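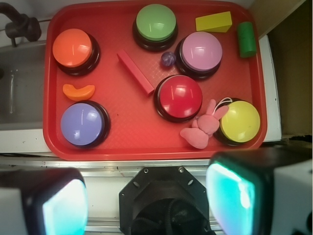 Chapter 7
Sorting, Matching and the Trouble with Red

I have a confession to make before we get going. When I first started putting together play trays for young children, I thought the tray itself didn't matter. I'd grab whatever was clean, tip in a handful of bits and pieces, and get on with my day. It took me an embarrassingly long time (and one very cross three-year-old) to notice that the thing underneath the toys was doing half the work.

So this chapter starts with the tray. We'll get to the proper business of sorting by colour, shape and feel soon enough, and there's a good long section on sound and touch after that, but I'd like you to think about backgrounds first, because every activity from now on sits on top of one.

Take a red tray with a red push button on it, the big domed sort that you press with your whole palm. Put a yellow one on there as well, and a green, and an orange. Now ask a child to find the yellow. Easy! They're on it before you've finished the question. Ask for the red and you'll often get a pause, a bit of wandering about with the eyes, and sometimes a hand landing on the orange instead. The child knows red perfectly well. They've just got red everywhere, and picking the button out means looking for its edge, or the black ring round its base, or the shine on top of the dome. That's a harder job, and a more interesting one.

We call this figure and ground, and you'll meet the words again in Chapter 9. The figure is the thing you're looking for and the ground is whatever it's sitting on. Grown-ups are so practised at separating the two that we forget it's a skill at all — until we drop a brown button on a brown carpet.

When I was teaching at the Foltberg nursery we used to lay our trays out on the worktop by the sink, mostly for the wiping down afterwards, and I'd have a good stare at each one from child height before anybody came in. I still do it. Crouch down, look across, and ask yourself what jumps out and what sinks in. Then decide whether you're happy with that. A tray where everything jumps out is lovely for a first go. A tray where one or two things sink in is better for the third or fourth.

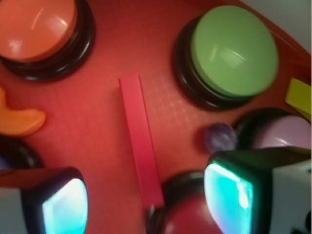 A long red block is my favourite sinker. Lay it on a red tray at a bit of a slant, near the red button, and you've got two hidden things that are nearly the same colour and nothing like the same shape. Some children will tell you they go together. Others will say they don't, as one is round and one is long, and both of those are perfectly good answers. Please don't correct either of them. Ask what else could go with it and see what happens.

You'll want a few odds and ends that refuse to fit, too. I like a small soft toy in among the hard things (a plush rabbit is ideal, with ears to get hold of), a swirly marble for the older ones, and a plain wooden shape or two. A triangular block and a cylinder behave very differently when you give them a shove, and somebody is bound to find that out for you. Keep marbles well away from any child who still puts things in their mouth, and check soft toys for string loops before they go anywhere near the under-threes. Snip them off. I'm quite strict on that one.

A word on the buttons. They're a joy to press, and that's exactly the problem with them. If you put them out cold, you won't get any sorting done at all, you'll get pressing, and lots of it. I let the pressing run its course. Then I start asking questions, and I ask them slowly. Which one is like a lemon? Is there anything here the same colour as the yellow one? Where's the one that's nearly purple?

That last question is sneakier than it sounds. Lavender, lilac, periwinkle, mauve, pale pink... I've heard two adults at a Rustine training morning argue about a single button through an entire tea break. Children argue about it as well, only more cheerfully, and they change their minds when you carry the thing over to the window. Do carry it over to the window. Colour shifts with the light and it's worth their seeing that for themselves.

Before you read on, set up a tray of your own. You don't need anything fancy and you certainly don't need to buy a kit. Anything with a rim will do, and whatever is at the bottom of the toy box. Choose a background colour on purpose, put at least one object on it that matches, and leave it on the kitchen worktop for the afternoon. Look at it again in the evening with the big light on, and jot down what has got easier to see and what has got harder. Keep your notes somewhere safe, as we'll use them in the first activity, which begins with the matching pairs.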